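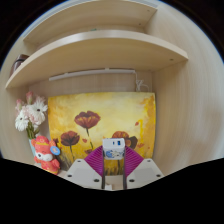
Week 11 notes: from a hand-held gripper to a policy you can run

Welcome back, everyone. Last week we finished with camera models and I promised we would get to the part where the numbers turn into movement, so these notes are a bit longer than usual. Make yourself a cup of tea. If you missed the lecture, you should be able to follow along from the handout, although the Moser worksheet will make more sense once you've done the calibration lab.

1. What we log

Each demonstration comes to us as a video from the wrist camera, plus a stream of gripper widths. There are no joint angles, as there was no arm. Everything we know about how the hand travelled has to be recovered from the picture itself and the inertial readings, and that is why we spent so long on the fisheye model. Our loader, Joneo, resamples both streams onto one clock before anything else touches them. Please use it! Every year a few people write their own and lose an afternoon to an offset of 2 frames.

2. Recovering the pose

The tracker picks out small patches that are easy to find again from one frame to the next, and works out the camera motion that best explains how they shifted. Patterned surfaces are lovely for this. A painting of poppies, with all those petals and grassy strokes, gives it plenty to hold on to, while a plain stretch of pale shelving gives it much less. Wood grain sits somewhere in between: the lines are strong in one direction and rather vague in the other, so a match can slide along the grain without the error growing much.

The fingers need special care. They sit in nearly the same part of the view however the hand moves, so any feature found on them votes for "we are standing still". The ridges on the magenta fingers are particularly tempting to a corner detector. Whatever is being held has the same problem – a little white power adapter between the jaws travels along with the camera, ports, cartoon print and all. We mask the fingers with a fixed shape and the held object with a looser one that switches on when the gripper width settles. Mask the black parts of the fisheye view as well, or the detector will happily fire along their edges.

3. Relative actions

We express each action relative to the current gripper pose, and leave the shelf or the room out of it. Have a go at writing out the transform by hand once, on paper, before you call the library function. I know it feels old-fashioned, but the order of multiplication is where most of the marks went missing in the last assignment, and I'd love to see them come back.

4. Planning around a shelf

A policy trained this way knows nothing about the rest of the arm. The fingertips may have a clear path into a compartment while the elbow is on its way into the side panel. In Gerkeck we pass each predicted chunk through a collision check and slow down, or stop, if the clearance falls under 50 millimetres. Soft things such as plush toys and bouquets are awkward here, and we'll talk about how cautious to be with them in the tutorial.

For the tutorial

Load the practice set from Sananico (there are 52 demonstrations in it) and run the tracker twice, first with the finger mask off and then with it on. Plot both paths on the same axes and bring the plot along, even if it looks dreadful. Write a short paragraph on where the two paths part ways and what the gripper width was doing at that moment.

Reading: chapter 2 of the course notes, and the section on masks in the Joneo manual. The lab is open until 5 pm if your own laptop struggles with the video.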